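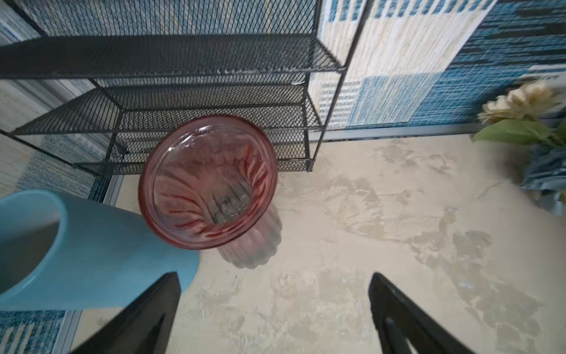

Vases for the autumn table: what we have and what we still need

Dear members and friends,

Since July our small flower group has had the use of the back room at Kavanagh House, and many of you have asked me what happened to all the vases. They are all there. I have spent three evenings in taking them out of their boxes, washing them and deciding where each one should live, and I would like to tell you how it is arranged now, so that everybody can find things without asking me.

The black mesh shelves are for vases only. Please do not put there the wire, the scissors or the green foam. The foam makes a fine powder which falls through the holes of the mesh, and then it lies on every vase underneath. Foam and tools go in the cupboard by the door, where Keegan Sandhu has put labels on the drawers.

Tall and heavy vases stay on the bottom shelf. The glass ones should stand with a little space between them, because two glass rims that touch each other will sooner or later make a chip. On the mesh a narrow foot does not always stand quite level, so I have cut pieces of thin cork to put under the smallest ones. If you take a vase, leave the cork where it is.

About the pink ribbed vase. It is the one which most people want to borrow, and I understand it very well. The ribs turn as they go down inside, and the bottom is clear glass with bubbles in it, so it is pretty even with nothing in it. But it is not an easy vase to use. The mouth is wide and flared and the lower part is narrow, and the stems all want to fall outwards. For the last meeting I tried it with five dahlias and they lay on the rim like tired swimmers. Later I made a loose ball of chicken wire, pushed it down to where the vase becomes narrow, and after this the same dahlias stood up nicely. You must be careful that the wire does not scratch the glass. I fold all the cut ends to the inside.

For washing it, use lukewarm water and a soft bottle brush, and go along the ribs, not across them. If there is a white line from hard water, fill it with water and a spoon of vinegar and leave it overnight. Please dry it upside down on a folded towel. I know that the floor is a convenient place when the table is full, but somebody will step back with a bucket one day, so please lift the vases up again before you begin to cut your stems.

The light blue one is simpler. It is a plain cylinder with straight sides, and it is good for branches or for a big bunch of one kind of flower. I like it very much with rose hips, and also with white asters. When it is lying on its side it can roll, so kindly stand it up or put it against something. Some of you asked if the blue and the pink can go together on one table. In my opinion yes, if the flowers are white or cream and you do not add a third colour. Lurov's nursery has promised us cream chrysanthemums at a good price, and I think these would suit both.

The next meeting is on October 13, 2001, from 2 o'clock until 4. We will make arrangements for the supper at Forkell Hall, and each person will do one vase. Bring your own scissors, a small towel and any greenery from your garden — ivy, box and copper beech are all useful. Mrs Jinatach is bringing eucalyptus, but it will not be enough for everybody.

We still need low bowls for the long tables, where people must be able to see each other over the flowers. If you have one at home that you do not use any more, I will be happy to take it, also with a small chip. Vases which go home with you should be written in the red notebook with your name and the day, and crossed out when they come back.

The key is at the front desk, as before. The tap in the back room is slow at the moment, so fill your buckets in the kitchen.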